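Quem somos

Oi! Eu sou a Zinhle Nel e toco a Drosmont junto com o Reinhold Schwerdtfeger. A gente escreve software para braços robóticos: percepção, planejamento de movimento e um monte de ferramentas internas que começaram como gambiarra e hoje têm até documentação (o Reinhold insiste que é boa, eu tenho minhas dúvidas).

Começamos em janeiro, numa sala emprestada da Furnival, com 2 computadores e muita teimosia. Nosso planejador se chama Hustgate e mora quase o tempo todo em simulação. Adoro essa parte! Dá para mudar a pose do objeto, trocar o móvel, rodar de novo e ir tomar café enquanto os resultados saem.

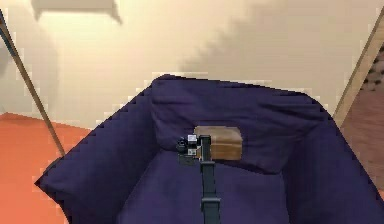 O que mais me pega são as aproximações em lugares apertados, com encosto atrás e braço de poltrona dos lados. Uma mesa lisa perdoa quase tudo, já um assento fundo não perdoa nada. Nossa bateria de testes tem 712 situações desse tipo e eu ainda acordo pensando em mais uma.

A Glenys Tapley cuida da percepção e o Wayne Wainwright mantém o Vonstead, o nosso visualizador de trajetórias, que abre os registros de cada execução e mostra onde o plano desandou. Ele aceita sugestões, mas prefere que venham com o registro anexado :)

Quer conversar, testar o Hustgate ou só reclamar de cinemática inversa? Escreve pra gente pela página de contato, quem responde sou eu mesma.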